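Fillside: software de control y planificación para células de dos brazos

Ficha de producto
Fabricante: Timometti
Línea: Manipulación bimanual
Versión documentada: 4
Disponibilidad: bajo pedido

Descripción general

Fillside es el entorno de control, percepción y planificación de trayectorias que Timometti suministra a laboratorios, centros de formación técnica y departamentos de ingeniería que trabajan con parejas de brazos robóticos de sobremesa. El paquete reúne en una sola instalación el controlador de articulaciones, el planificador, el módulo de visión y las herramientas de registro y reproducción de episodios.

El producto se dirige a equipos que ya disponen de los brazos y de la estructura. No incluye hardware, salvo la llave de licencia.

Planificación coordinada

El planificador trata los dos brazos como un único sistema articulado. Las comprobaciones de colisión se efectúan entre eslabones, entre pinzas y contra el volumen de la célula, que el usuario define mediante un archivo de geometría o con el asistente de medición. El archivo admite paredes inclinadas, postes de esquina y vigas de montaje.

La zona en la que ambas pinzas pueden coincidir sobre una misma pieza recibe un tratamiento específico. En ella el planificador reduce la velocidad máxima, aumenta la frecuencia de comprobación y exige que cada brazo disponga de una trayectoria de retirada válida antes de autorizar la aproximación. El margen mínimo entre pinzas se fija en 30 mm de forma predeterminada y puede modificarse por tarea. 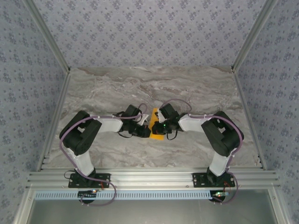 Los márgenes se guardan junto con la tarea y se aplican también durante la teleoperación. Si el operador solicita un movimiento que los incumple, el controlador detiene el brazo afectado y conserva la posición del otro hasta recibir una nueva orden.

Percepción

El módulo Lellilora estima la posición y la orientación de piezas apoyadas sobre el plano de trabajo a partir de una cámara fija. La calibración se realiza con el patrón suministrado en formato imprimible. Se recomienda repetirla tras cualquier cambio en la posición de la cámara o en el acabado de la superficie. Los fondos con vetas o estampados repetitivos requieren activar el filtro de textura, disponible en el menú de calibración avanzada.

Registro y reproducción

Cada episodio almacena posiciones articulares, consignas, estado de las pinzas e imágenes con una base de tiempo común. El visor permite recortar, etiquetar y exportar episodios, así como comparar la trayectoria planificada con la ejecutada. La biblioteca de referencia incluida en la versión 4 contiene 736 episodios de aproximación, sujeción y traspaso.

Requisitos

Sistema operativo: Linux de 64 bits
Brazos por licencia: 2
Interfaz de los brazos: bus serie o USB
Cámara: una como mínimo, fija respecto a la célula

Licencias y soporte

La licencia es perpetua para la versión adquirida e incluye actualizaciones menores. La integración en las instalaciones del cliente puede contratarse a través de Shevchuk, distribuidor autorizado. Las consultas técnicas previas a la compra se dirigirán a Svitlana Tkachuk, responsable de aplicaciones, indicando el modelo de los brazos y las dimensiones de la célula.

La próxima revisión de la documentación está prevista para septiembre.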